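Sternero Hall, upper floor: six-monthly fire and general safety check
Date of check: 2025-10-01
Previous check: May

1. Escape routes
Main stairs clear. OK.
Rear stairs: two boxes of leaflets on the half landing, moved during the visit. Please keep this landing clear.

2. Fire doors
Door to Naka room closes fully. OK.
Kitchen door sticks on the floor covering and stops short of the latch. Action: plane the bottom edge and recheck.

3. Extinguishers
All in date, pins and tags in place. The one by the lift has been put back on its bracket after the May comment.

4. Emergency lighting
Short test only. Fitting 126, outside the Yurt room, did not come on. Action: replace battery, then carry out the full-length test.

5. Alarm
Call point 298 tested, sounders heard on both floors. Log book filled in.

6. Worktops and trailing leads
No leads across walkways. Tabletops sound, no loose edges.

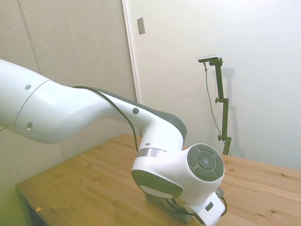

7. First aid
Box in kitchen short of plasters and eye wash. Dresent order form left at the front desk.

8. Windows
Restrictors fitted and holding. One handle loose in the Naka room, tightened.

Result: pass, with actions under 2, 4 and 7 outstanding.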